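Home | News | Projects | Downloads | Archive | Contact

Notes from the planner desk

October was supposed to be the quiet month. I had one job on my list, which was to swap the old grasp picker in Flakik for the new one and go home early. Well! Three weeks later I'm still at it, but I have a lot more to show for it than a one-line change, so pull up a chair.

If you're new to this newsletter, Flakik is our little task planner. You give it a goal in plain words ("orange cube in the bin"), it asks the perception side what's on the table, and it spits out a list of moves for the arm. The old grasp picker looked at each cube by itself. It found two flat sides, lined up the fingers and off it went. Fine when everything is spread out. Much less fine when something tall is right next door, and that's where most of my October went. 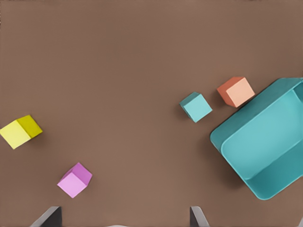 Four cubes and the teal bin, seen from the gripper. The orange one is my troublemaker.

See how close that orange cube is to the rim? The old picker would happily pick a grasp that put a finger straight through the wall of the bin. The motion planner would then say no (good), the task planner would ask again (less good), and it would get the very same grasp back. I found one log with 251 of those requests in a row, all identical, all refused. The poor thing just kept asking.

The new picker gets the whole table at once. It makes 8 candidate grasps per cube, throws out any where a finger would touch a neighbor, and ranks what's left by how far the wrist has to turn. When a cube has nothing left after that, it gets moved to the end of the line, and the planner works on the others first. I love this part, because it's such a small rule and it cleared out a whole folder of ugly special cases I wrote last spring (and was never proud of).

The second headache was color. We had the bin and one of the cubes in nearly the same teal, and the segmenter in the Gostcombe branch liked to glue them together into one big odd blob whenever the shadows lined up. I tried fiddling with the thresholds for a couple of evenings and got nowhere. What helped was using the depth edges first and only looking at color afterward. I should have started there, but I'm stubborn.

So now the bin color is a setting in the scene file, and I switch it while I'm testing. Pink has been my favorite so far.
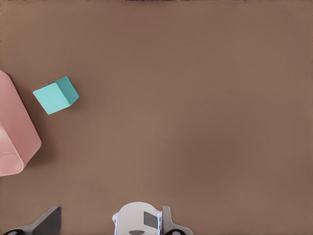
Pink bin at the left, teal cube a short way off from it.

I use layouts like this one for checking the place step. With one cube and lots of bare table, there's very little for perception to argue about, so if the drop point comes out wrong I know to go look at the frame transforms. I had 2 bugs hiding in there, by the way. One was a sign flip in the wrist camera offset, and the other was me reading the bin's pose from its corner when the rest of the code uses the center. Both are fixed in the Arnside release.

If you pull that release, please delete your old grasp cache before you run anything. The file format changed and the loader doesn't complain about it, it just gives you nonsense. A proper version check is on my list, along with 18 other open tickets, most of them about bins near the edge of the view. We only get part of the outline there, and the box fit wobbles around more than I'd like.

I'll be bringing all this to the Bragança meetup, laptop and all, so come find me if you want to poke at it. And if you have a scene file that makes the new picker do something silly, send it over! I collect them.

Share this item (18) | Comments (2)

Contact the newsletter desk | © Flakik project | Back to top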